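Home News Packing & Storage Workshop Interviews Contact

Cartons, liners and damp: a conversation at Wollville

By the Packing & Storage desk
July
14 comments 37 shares

The packing room at Wollville handles flat goods: shelf boards, cabinet backs, drawer bases and painted panels of various sizes. Most leave in single-wall brown cartons. The packing supervisor has run the room for several years and asked not to be named, on the grounds that the methods belong to the whole shift. We spoke at the bench shortly after the 7 am start.

The first subject was carton size. Wollville used to stock a wide range and now holds 4 sizes. "We had a carton for everything and could never find the one we wanted," the supervisor said. "Now we pick the nearest size up and fill the difference. The fill costs less than the shelf space did."

The largest of the four has an inside length of 698 mm. Panels longer than that are wrapped in sleeves and strapped to a board. The supervisor regards the sleeve as the weaker method. "A sleeve protects the face and does very little for the corners. A carton gives you a wall on each side, and the corner of the carton takes the knock first."

Damp came next. The room is unheated, and board stored near the loading door takes up moisture through the winter. Wollville now puts a Dritex sachet in any carton expected to stand for more than a fortnight. The supervisor was careful about what this achieves. "It looks after the air in the box. If the board was damp when you folded it, the sachet is full by the next morning and you have gained nothing. Dry the board first."

Flat cartons are therefore kept on pallets away from the door, with a gap behind them. They are folded on the day they are needed. A carton made up in advance loses its squareness, and a carton out of square will not sit properly on a pallet.

On creases, the supervisor distinguished between the scored fold lines, which are put there by the maker, and those that appear in the middle of a wall. "A crease across a wall means it has been bent at some point. It will bend there again. For a light panel I would still use it. For anything heavy it goes in the recycling cage."
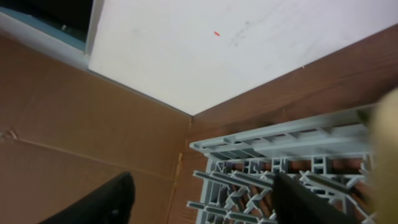

According to Doucette, which receives a share of the Wollville output and repacks it for smaller orders, the trouble is seldom the carton wall and far more often the finish on the panel. White faces show every rub. Their goods-in desk would like a sheet of tissue over each one, and has said so in writing more than once.

The supervisor accepted part of this. "Grey marks on white are mostly transfer. Something dark has touched it, a glove or a bench edge or another panel. A damp cloth shifts most of them. A scratch is different, and tissue would not have stopped it." Tissue was tried for one run of 400 panels. It slowed the bench and tended to ride up when the panel was lowered in, so it finished as a wad in the corner. The room now wipes the bench at each break and changes gloves at midday.

Lowering in has its own method. The panel is held by its two long edges and one short edge is set down first, against the wall of the carton. The other end follows. If the panel stops before it is flat, it is lifted out and started again. "People push on the high corner. You mark the wall, you mark the edge, and it springs back up when you tape it."

Herolholm cartons, bought in for the spring orders, were mentioned with some approval. The board is a little stiffer than the previous stock and the flaps meet without overlapping. The supervisor's one complaint concerned the glued joint, which leaves a ridge on the inside. Panels are turned so that the finished face is away from it.

The room packed 2,432 cartons in the last quarter. Returns for transit damage were described as low, although the supervisor would not give a figure until the carrier's claims had been settled.

We asked what would be changed first if there were money for it. The answer was a second bench, at the same height as the first, so that wiping down and packing could be done apart. After that, a better seal on the loading door.

14 comments Share Print Next interview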